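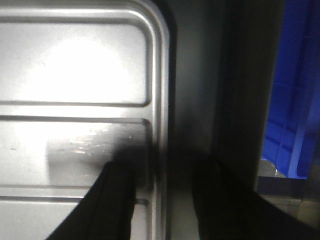

Our project at Clurkmont was to write a short set of working rules for a two-finger gripper cell that handles metal trays, and to check the rules against what we saw at the rack. Trays are a hard part for any camera system. The bare metal throws back the overhead light, and near the upper groove the glare hides most of the surface, so Rule 1 says a grip point may never be picked from a washed-out area. Mervyn Goodall wrote the first draft and Ryan Ellwood and I edited it.

Rule 2 covers the start position. A tray must rest flat before the arm is allowed to move in, and bins on the side rollers must stay clear of the tray rim. We argued over the clearance and settled on 13 mm.
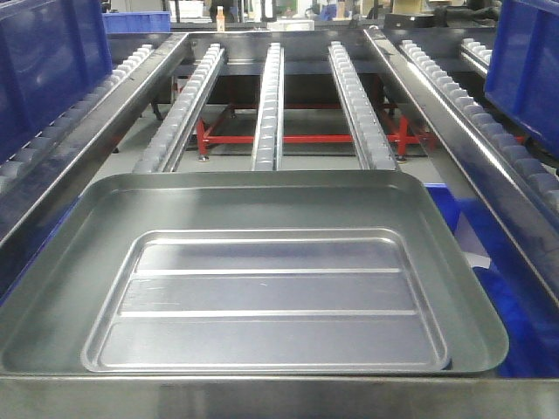

The number is a compromise. Kelly Wainwright wanted more, but a wider gap would mean moving the side rollers, and the lab didn't want that done before March.

Rule 3 covers two-sided holds:

- Both fingers approach from opposite ends of the tray.
- Speed is limited to 91 mm/s for the last part of the approach.
- The operator keeps one hand on the stop button until the tray is set down. 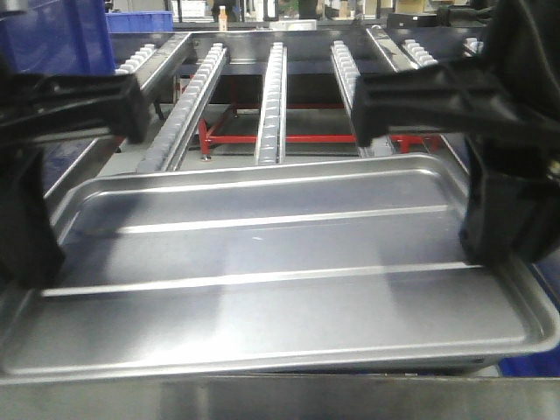 ## Review and open points

Ruth Marsden reviewed the draft on 21 February 2018. She asked us to replace "should" with "must" wherever a person could be hurt, and to put the stop rule first. We did the first and have not done the second, as the numbering is already used in the Trenik log sheets.

We have no rule yet for worn trays. Reece Bickerstaff suggested an inspection every 400 cycles. We don't have wear data to support that figure, so it is listed as a proposal only.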